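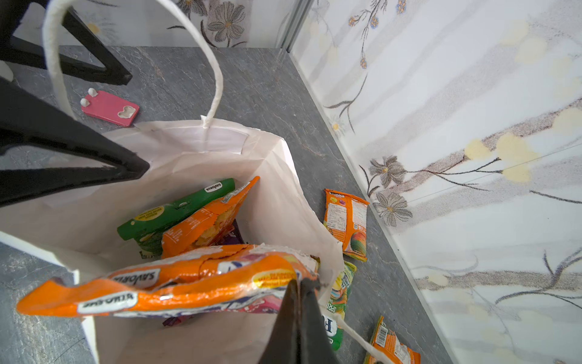 手順書の一行目は「手を入れる前に声を出す」

2020年4月10日掲載

Folirthorpeにある自動化の会社Druvskaでは、机の上に置ける大きさのロボットアームを使って、菓子の袋を紙袋に入れる作業を研究しています。計画の名前はPathakといいます。今回私がお話をうかがったのは、この計画で作業規則の管理を担当している方です。ご本人の希望により、名前は書きません。以下では「担当者」と呼びます。

私は以前、工場の大きいロボットについての記事を何度か書きました。大きいロボットには柵があり、扉に鍵があり、規則も厚い本になっています。しかし小さいアームの場合、どのような規則が必要なのか、はっきりした説明を読んだことがありませんでした。最初にそのことを担当者に伝えると、「私も読んだことがありませんでしたから、書くことになりました」という返事でした。

Pathakの手順書は、社内ではWendiaと呼ばれています。現在の版には151の項目があります。担当者の話では、最初の版は紙一枚で、項目は20だけでした。増えた理由をたずねると、少し困った顔をされました。

「一つの失敗があると、一つの項目を足します。それを続けると、このようになります。良いことだとは思っていません。新しく入った人は、初日に全部を読むことができません。ですから、今年は減らす仕事をしています。四月の終わりまでに、最初の日に読む部分と、必要になったときに読む部分を分ける予定です」

最初の日に読む部分の一行目は、もう決まっています。「手を入れる前に声を出す」です。

小さいアームも人の指をはさみます

アームを操作する人と、品物を並べ直す人は、多くの場合、別の人です。操作する人は画面を見ていますから、並べ直す人の手が作業場所に入っても、すぐには気がつかないことがあります。Wendiaでは、並べ直す人が「入ります」と言い、操作する人が「止めました」と答えるまで、手を入れてはいけないことになっています。出るときも同じように「出ました」と言います。

「止めました、という言葉は、操作の装置から手を離しただけでは言えません。保持の状態にして、動作の許可を切って、それから言います。昔の版では『停止を確認する』とだけ書いてありました。そうしますと、ある人は手を離すことが停止だと思い、別の人は電源を切ることが停止だと思いました。同じ言葉を読んで、違うことをしていたのです」

電源を切ることにも注意が必要だと担当者は言います。関節にブレーキがない機種では、電源を切るとアームが自分の重さで下がります。下に手があれば、その手に当たります。そのため手順書では、日常の並べ直しでは電源を切らず、保持の状態で動作の許可だけを切ることにしています。非常停止のボタンを押したときは、アームが下がるものと考えて、下に手や顔を置かない、と別の項目に書いてあります。

「小さいから安全だ、という言葉は、私の部屋では使わないようにお願いしています。小さいアームも指をはさみます。骨が折れるほどの力ではないとしても、驚いた人は手を急に引きます。その先に金属の角があるかもしれません。けがは、そちらのほうで起きます」

作業に入る人は、長いひもの付いた服を着ません。首から下げる名札は外します。髪の長い人は結びます。指輪については議論がありましたが、並べ直す人だけが外すことになりました。操作する人は作業場所に手を入れない、という前提があるからです。二つの役を途中で交代するときは、指輪の項目も一緒に確認します。担当者は、これがいちばん忘れられやすい項目だと話していました。

二本のアームには順番が必要です

紙袋の作業では、左右のアームが同じ袋の近くで動きます。一方が袋の口のあたりで仕事をしているとき、もう一方がどこで待つか。私は素人の考えで、ソフトウェアが衝突を防いでくれるのだろうと思っていました。担当者は、それだけに頼らないほうがよいと言います。

「ソフトウェアが知っているのは、アームの形です。ケーブルの形は知りません。手首のカメラは、誰かが取り付けの角度を変えれば、もう登録した形と同じではありません。ケーブルは動作のたびに少し違う曲がり方をします。ですから、人間が順番を決めておく必要があります」

Wendiaの順番の規則は、次のような考え方です。袋の口の上には、一度に一本のアームだけが入ります。もう一本は、袋の横で低い位置にいることはできますが、口の上を横切ってはいけません。口の上を交代するときは、先に入っていたほうが上に抜け、そのあとで次のほうが近づきます。操作する人が二人いる場合は、ここでも声を出します。 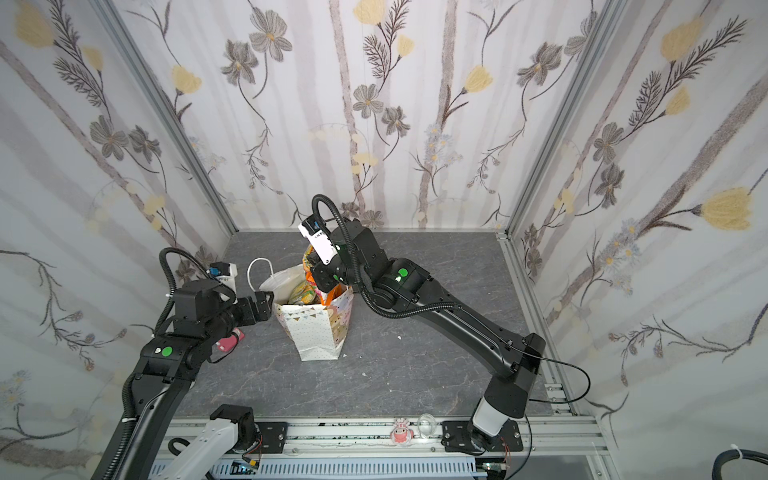
紙袋の作業をする二本のアーム(Druvska)

紙袋は、思ったよりも難しい相手だそうです。箱と違い、押せば形が変わります。持ち手があり、その持ち手が指先に引っかかることがあります。持ち手を先に外へ倒しておくかどうか、社内で意見が分かれた時期がありました。

「倒しておけば、作業は簡単になります。しかし、お店で使う袋の持ち手は、誰も倒してくれません。結局、規則にはしませんでした。持ち手の位置は自由です。ただし、引っかかったときに引っ張って外すことは禁止しました。指を開いて、来た方向に戻ります。それでも外れなければ止めて、人が手で外します。このとき、さきほどの『入ります』をもう一度言います」

引っ張ることを禁止した理由は、袋を守るためだけではないと担当者は説明しました。袋が急に破れると、力の行き先がなくなり、アームが大きく動くことがあります。それから、引っかかったものを強く引く動作が記録に残ると、その記録を使って学習した制御も、強く引くことを覚えてしまうかもしれません。安全の規則と記録の規則は、こういう場所で重なります。

記録を消さないという規則

Pathakの計画では、人が操作した動作を記録し、あとで学習に使います。一回の動作の始まりから終わりまでを一つの記録と数え、これまでに4,000の記録を保存したそうです。そのうち400は、途中で止めたもの、または目的のとおりにならなかったものです。

私は、失敗の記録は捨てるのだと思っていました。Wendiaでは、操作した人が自分の記録を消すことは認められていません。

「消す権利を操作する人に渡しますと、恥ずかしい記録がなくなります。これは人間の自然な気持ちですから、責めることはできません。けれども、何が難しかったのかを知りたいとき、その恥ずかしい記録が必要です。操作する人は印を付けるだけです。使うか使わないかは、別の日に、別の人が決めます」

印の種類は、最初は「成功」と「失敗」の二つでした。現在は「完了」「中断」「完了、ただし見直し」の三つになっています。三番目の印は、品物は袋に入ったけれども、つぶした、落として拾い直した、袋を倒しかけた、というような場合に使います。つぶしたかどうかの判断は、人によって違います。菓子の袋は最初からしわがありますし、中の空気の量も同じではありません。

「判断を細かく書こうとして、失敗しました。しわの長さを測る、という案まで出ました。誰も測りません。守られない規則は、書かないほうがよいです。今は、迷ったら三番目の印を付ける、とだけ書いてあります。迷ったという事実が、私たちには十分な情報です」

備考の欄には、日本語でも英語でも、短い文を書きます。「難しかった」だけの備考は認めません。どの動作のところで難しかったかを書きます。例として手順書に載っているのは「二つ目の袋をつかむ前に、指先が持ち手に触れた」という文です。私はこの例文が好きだと言いました。担当者は笑って、例文を決めるために会議を二回しましたと教えてくれました。

品物と場所をどこまで揃えるか

もう一つ、時間をかけて聞いたのは、作業場所の整え方です。標準を作る仕事をしている人は何でも揃えたいのだろう、と私は予想していました。担当者の考えは、揃えるものと揃えないものを先に分ける、というものでした。

揃えるものは、カメラの位置、アームの根元の固定、照明の明るさです。カメラは毎朝、決まった板を写して、前の日の画像と重ねます。ずれていたら、その日の記録を始める前に直します。途中でカメラに手が当たったときは、ずれていないように見えても、もう一度板を写します。根元のねじは、週の最初に工具で確かめます。手で触って動かないから大丈夫、という確認は認めていません。

揃えないものは、菓子の袋の向き、順番、紙袋の口の開き方です。菓子の袋は、横になっていても、壁に寄りかかっていても構いません。

「新しい人は、きれいに並べます。とても丁寧に、同じ向きに並べます。私は、ありがとうございます、でも崩してください、と言います。並べ方がきれいな記録だけで学習しますと、少し曲がった袋が来たとき、アームは何もできなくなります。丁寧な人ほど、この規則を難しいと感じるようです」

ただし、崩し方にも限度があります。カメラから完全に隠れる場所に品物を置くことはしません。アームの根元の近くにも置きません。そこへ無理に手首を曲げると、ケーブルに力がかかるからです。届く範囲は床に線で示さず、手順書の図で覚えてもらいます。線を引くと、その線が画像に入り、学習した制御が線を頼りにする心配がある、という説明でした。

菓子は本物を使います。中身を出して詰め物を入れる方法も試しましたが、重さと音が変わり、つかんだときの形も変わったので、やめたそうです。その代わりに、使った菓子は食べない、という項目があります。床に置いたものであり、何度も指ではさんだものです。袋に穴や切れ目が見つかったら、作業を止めて中身がこぼれていないかを調べ、その袋をもう使わないか、使うなら印を付けて備考に書くか、その場で決めます。

「食べない、という項目は冗談のように見えますが、私は真面目に書きました。夕方になると、人はお腹がすきます」

規則を書く人も操作をします

担当者は、月に数回、自分でも操作の席に座ります。規則を書く人が作業を知らないと、規則は長くなる、という考えを持っているからです。操作をしてみて消した項目もあります。たとえば、一つの記録ごとに紙の表へ署名をする項目です。

「自分で署名をしてみましたら、途中から見ないで書いていました。手だけが動いていました。これは確認ではありません。今は、休憩の前に一回だけ、画面で自分の記録を見ながら確認します。回数は減りましたが、見つかる間違いは増えました」

休憩にも規則があります。操作する人は、疲れたと感じる前に交代します。手首のカメラの画像を長く見ていると、距離の感覚がおかしくなる人がいるためです。交代の時間を何分にするかは、まだ決まっていません。人による違いが大きく、担当者は、数字を一つ書くことで、その数字まで我慢する人が出ることを心配しています。今の版には「交代を申し出た人に理由を聞かない」とあります。

他の会社から、Wendiaを見せてほしいという連絡が来ることもあるそうです。担当者は、最初の日に読む部分だけなら渡してもよいと考えています。全部を渡さないのは、秘密だからではありません。

「残りの部分は、私たちの部屋の失敗の記録です。部屋が違えば、ケーブルの通り方も、人の立つ場所も違います。写して使いますと、関係のない項目を守ることに忙しくなって、自分の部屋の危険を見なくなるかもしれません。声を出すこと、停止の意味を決めること、記録を自分で消さないこと。そこから始めて、あとは自分の部屋で書いてください、とお伝えしています」

終わりに、減らす作業でどの項目を最初に消す予定かをたずねました。担当者は手順書を開いて、しばらく探していました。操作の席の椅子の高さについての項目でした。以前の机に合わせて書いたもので、机はもう替わっています。「これは今日消します」と言って、鉛筆で線を引きました。

聞き取りは一回で行い、発言の順番を一部入れ替えました。手順書からの引用は、担当者に確認していただいたものです。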